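3. Materiales y disposición de la mesa

3.1. Los envases

El punto de partida fue práctico. En las casas que visitamos durante la fase piloto (mayo), los productos de aseo y de botiquín acababan casi siempre en la misma superficie: una mesa auxiliar, la mesa del comedor, el borde de una cómoda. Mezclados. Jarabe junto a champú, gotas junto a crema de manos. La literatura sobre orden doméstico trata el armario y el cajón, mucho menos la superficie de paso, y de ahí la decisión de trabajar con mesas y no con estanterías.

El inventario completo consta de 24 envases, repartidos en 5 categorías según uso declarado: higiene, botiquín, cosmética, limpieza y otros. La última es un cajón de sastre, lo admitimos. Los envases de las series Dalletti y Breveo se compraron vacíos; los demás proceden de donaciones de los propios hogares, previamente vaciados y lavados. Se conservaron las etiquetas originales cuando estaban en buen estado. Cuando no, se sustituyeron por una tira blanca sin texto – decisión discutible, ver 3.4.

Para cada sesión se elige un subconjunto pequeño. Nunca el inventario entero. La primera versión del protocolo ponía 12 objetos a la vez y los participantes tendían a apilar o a juntar todo en un montón, con lo cual se perdía la información que buscábamos, es decir qué queda al lado de qué.

3.2. La mesa

Mesa redonda de madera, superficie pulida. Se descartó la rectangular tras el piloto: las esquinas atraen objetos y producen agrupaciones que dependen del mueble más que de la persona. En la redonda no hay esquina, aunque sí hay borde del fondo, y el borde del fondo también atrae. Eso se ve con claridad en los frascos altos, que muchos participantes mandan atrás para que no tapen lo demás. Costumbre de cocina, probablemente: lo alto detrás, lo bajo delante.

No se usó mantel ni bandeja. Tampoco marcas sobre la madera. El brillo de la superficie da algún problema con la luz de ventana, sobre todo a última hora, pero cubrirla cambiaba la manera de colocar las cosas (con mantel se arrastra menos, se levanta mas) y preferimos el reflejo.

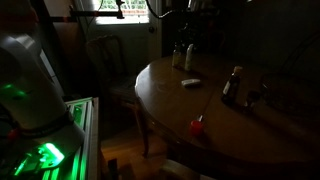 Figura 2. Mesa redonda con varios envases: dos frascos junto al borde del fondo, un objeto blanco alargado en posición plana y, a la derecha, un frasco de vidrio marrón con tapa blanca y etiqueta blanca.

3.3. Procedimiento

Antes de cada sesión se pasa un paño por la mesa y se colocan los envases según una hoja de disposición. La hoja indica posición aproximada, no distancia exacta. Después se pide a la persona que "deje la mesa como la dejaría en su casa". Nada más. Ni tiempo límite ni ejemplos. Si pregunta dónde va algo, se repite la consigna.

Al terminar se anota, en este orden: objetos al borde, objetos al centro, parejas contiguas, objetos tumbados. La categoría de tumbados se añadió tarde, a propuesta de Tâm Bạch, que revisó las fichas del piloto y vió que las piezas planas (pastillas, gomas, estuches pequeños) recibían un trato distinto al de los frascos. Los frascos se alinean. Lo plano se deja donde cae – o se usa de separador entre dos grupos, cosa que no habíamos previsto.

En total se recogieron 700 fichas válidas. Las incompletas se eliminaron sin intentar reconstruirlas.

3.4. Limitaciones del material

Varias. El vidrio marrón se lee como medicamento casi de forma automática, lleve lo que lleve la etiqueta, y con la tira blanca sin texto el efecto parece aumentar. Habría que repetir con frascos marrones de cosmética claramente rotulados. Los envases blancos tienen el problema contrario: pasan por higiene, por limpieza, por cualquier cosa, y el participante duda. La duda se nota en las fichas, con más cambios de posición por objeto.

Los envases oscuros y pequeños se perciben mal con poca luz. En las sesiones de tarde quedaron sin mover con más frecuencia, y no sabemos si por decisión o por descuido. No se excluyeron del análisis, pero en la sección 4 se dan los resultados con y sin ellos.

Por último, todos los envases estaban vacíos. El peso importa al ordenar, un frasco lleno se coloca con más cuidado y más lejos del borde. Queda pendiente para la segunda ronda, con relleno de arena en los opacos y agua en los traslúcidos.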